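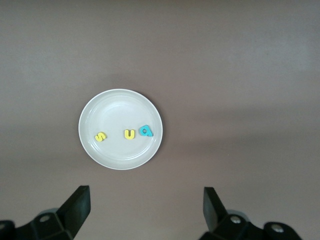 Progress report: Letters at the Table
Postden Family Learning Room
Prepared by Kamran Sandhu for the Farooqui Fund
July 20, 2024

Thank you for backing our second season! We are now well past the halfway point of the grant, and I'm very happy with how the letter tables are coming along. Since the last report we have had 1,554 visits to the room, with the busiest stretch in June once school let out. Plenty of those were repeat visits, and a lot of families now walk straight to the letters without anyone showing them where to start.

What we changed

Our first report described the big tubs of mixed letters. They looked cheerful, but younger children tended to empty them out and wander off. In the spring we switched to plates. Each child gets one plain white plate with a few foam letters on it and a clear patch of table to work on. A plate with a yellow s, a yellow u and a blue-green a is plenty to begin with: you can find the letter that's in your name, sort by color, turn a letter until it looks right, or add a couple more and try for "sun" or "bus". The raised rim helps too – letters stay put when the plate gets pushed across to a brother or a grandparent.

We stuck with lowercase. Several parents asked for capitals, and we do have a set for name cards, but the books on our shelf are mostly lowercase and we wanted the letters to match what children see on the page. The a gets the most discussion, because the foam one isn't always the same shape as the printed one. We have started putting a card with both kinds on the wall by each table.

Who is coming

Around 80 families are on the sign-up list. The Ilia apartments have turned out to be our strongest source of new visitors, thanks to a flyer in the laundry room, and we'd like to do the same at other buildings nearby. The Stadora branch of our program opened on a small scale in June and uses the same plates and the same cards. Attendance there is still light on weekday mornings, and we plan to try late afternoons instead.

Money and supplies

Spending is on track. The plates were cheaper than we budgeted for, and we moved the difference into replacement letters. Vowels go missing first, then s. We now buy those separately instead of ordering whole alphabets, and I wish we had done that from the start. Two items are still open: low stools for the second table, and a cart with lids so the sets can be put away sorted. The stools are on back order. I expect to have a firm price on the cart before the next report.

Next steps

In the coming months we will add take-home bags, each with a handful of letters and a short sheet of games in English and Spanish. We are testing the wording with parents now – the first draft was much too long, and they told us so! We also want to run two evening sessions for caregivers who can't make it during the day. You would be very welcome at either of them, and I'll send the dates once the room is booked.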